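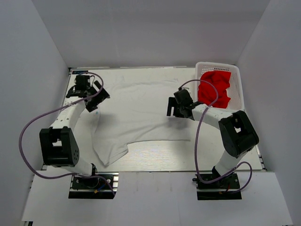

White cloth on the table, red one still in the basket

December, a bit after 9 in the evening

So I finally started on the linens! I have been putting it off since we got back from Marites's place, and tonight I told myself I'd do the big white one and then I could have cake. It is such a pain to fold, that thing. It's nearly the same color as the table, so I keep losing track of where the far edge is and end up patting around for it like I've dropped a contact lens. And there's always one corner that folds itself into a point and hangs down toward me no matter how I tug.

The creases are the long soft kind. Mom would have ironed them out (she ironed pillowcases, she ironed dish towels) but I'm going to smooth it with my hands and call it done. Graham says if you fold in half the long way first, the creases go where you want them. Graham also owns 2 tablecloths, total, so I don't know how much practice he's had.

The red one is crumpled up in the white basket and can stay there till tomorrow. I'm a little scared of it, to be truthful. Last year I washed it with Nadja's napkins and they came out the color of ham. She was very nice about it and I bought her new ones, 40 dollars, ouch.

Precious called in the middle of all this to ask if I'm still bringing the potatoes. Yes! I need to buy potatoes. Also foil, and a card for Kenneth.

Going to have my cake now and then do the last fold before bed.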